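Home Notebook Entries Materials Stores Contact

Mulum Workshop Notebook
Bench 2, writing instruments
Entry: July 2022
Entered by: Friederike Lammers
Read by: Babak Shojaei

Purpose of the entry

The stock of highlighters and markers held at Bench 2 is to be sorted, checked and returned to the drawer before the next order is placed. The previous order was placed on the basis of the stores sheet alone, and the sheet did not record the condition of the items. A number of pens listed as available were found to be unusable when they were issued to the drawing room. The present entry records the procedure used, the observations made so far and the points left open.

Materials

Highlighters and markers from the upper drawer, mixed. Most are from the Prilla delivery; the remainder were transferred from the Chisholm room when that room was closed. Loose caps and empty bodies were kept in the same drawer and have been included in the sort. Test paper was the standard Serico layout pad, cut in half. One pad is sufficient for the whole drawer.

The stores sheet gives a figure of 298 pieces for the drawer. This figure includes refills and has not been verified. It is carried forward here without change and should be treated as provisional.

Procedure

The table is cleared and wiped before work begins. A small group of pieces is taken out at a time and placed in the middle of the table, within reach of both hands. Larger groups were tried at first and were given up, as the caps rolled to the edge and were matched with the wrong bodies.

Each highlighter is picked up by the barrel and held with the tip away from the palm. The tip is inspected first for fraying and for dark ink picked up from other work. A short line is then drawn on the test paper at normal hand pressure, followed by a second line across printed text. If the first line is broken, the pen is capped, laid flat and tested again at the end of the session. No pen is rejected on a single line.

Caps are handled last. A cap is pressed on until it closes firmly, and the pen is then lifted by the cap alone. If the cap slips, it is set aside with the loose parts and another of the same kind is tried. 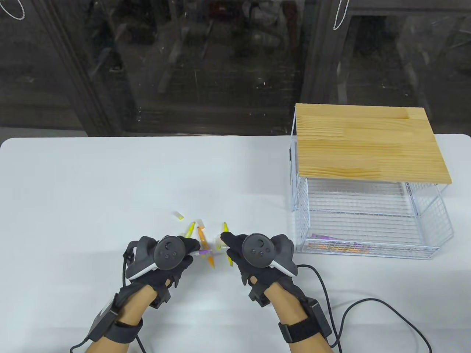 Fig. 1. Sorting on the white table. Yellow highlighter in the right hand; cap and marker parts between the hands.

Observations

Yellow is by far the most used color and also the color most often found without a cap. The yellow tips were in better condition than expected. Fraying was limited to the pens that had been used on the rough side of the packing board, a practice which B. Shojaei has asked the drawing room to stop.

The translucent bodies are difficult to assign. With the cap and insert removed, a body with a faint tint may belong to either the pink or the orange series, and the two are close enough under the bench lamp to be confused. Daylight at the window gives a more reliable reading. Bodies that remain doubtful are placed in the tray marked "unassigned" and are not to be fitted with a new insert until the color has been agreed by two persons.

Small caps are easily lost against the white table surface. A gray mat was suggested. It was tried for one group and made the pale caps easier to find, although the mat in stores has a raised weave and the pens did not roll clear of it when pushed to one side. A smooth mat would be preferable.

Prilla and Chisholm caps are not interchangeable. They appear to fit when pressed lightly, but the seal is incomplete. Nine pens with exchanged caps were found in the first part of the sort, and all of them gave a weak line. They have been given the correct caps and will be tested again after resting flat overnight. The result is to be added beneath this entry.

Storage

Sorted pens are returned to the drawer lying flat, with all tips facing the same way. The upright cup previously kept on the bench is withdrawn from use for highlighters. It may still be used for pencils and for the steel rule. Loose caps go in the shallow box at the front of the drawer, and empty bodies in the one behind it. The boxes are labeled on the lid and on the side.

Points left open

Replacement inserts are sold by the supplier in packs of up to 1,000, far beyond the need of this workshop. F. Lammers will ask whether a smaller quantity can be had before any order is prepared.

The stores sheet requires a column for condition. The proposed entries are "good," "retest" and "parts only."

Note by B. Shojaei: Agreed as to the column. Please keep the used test sheets with the pad and write the series name beside each line. The sheets from the last check carried no names and could not be used for comparison.

Retest of exchanged-cap pens: pending.

Mulum Workshop | Contact the stores office | Copyright Mulum | Back to top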